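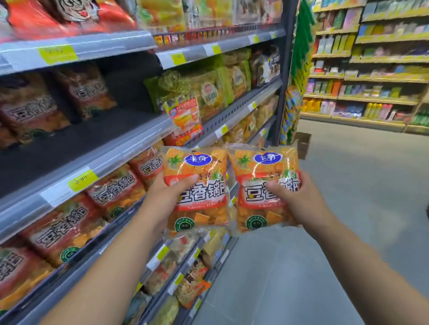 Garba Babalola reckons I was unfair to Ansah in September, and that a method which teaches a shelf-picking robot from a person's own hands deserves a longer trial than I gave it. Fair enough. I went back to it.

The idea is simple. Ansah takes head-camera footage of ordinary shopping, estimates where each finger is, and turns that into grasps a robot can copy. Timetmont, who sell it, quote 1485 clips with 1154 usable after filtering. I'd like to know what was in the rest.

My guess is grips like the one with the two cracker bags. Both thumbs are in plain view and the other fingers are behind the packets, so the software has to make them up. It draws a very confident hand all the same. There's no score to say which joints were seen and which were guessed -- a bad omission in a tool meant for training.

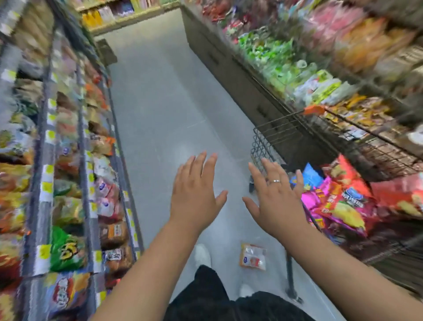 *Page last changed: November 2019*

Open hands are another matter. Palms down, fingers spread, nothing held: tracking here is lovely, and I suspect it flatters the published average. A robot has little use for it. What I wanted was the small packet on the floor, or a bag out of the heap in the trolley, and on soft, shiny packaging the grasps it gave me were poor. Of 60 replayed on our arm, 30 held.

Kendale's older method is slower to set up and wants a glove, which I dislike, but it doesn't invent fingers.

Worth having for rough arm paths. For grasps I'd wait -- and I'd ask Timetmont for the rejected clips before paying.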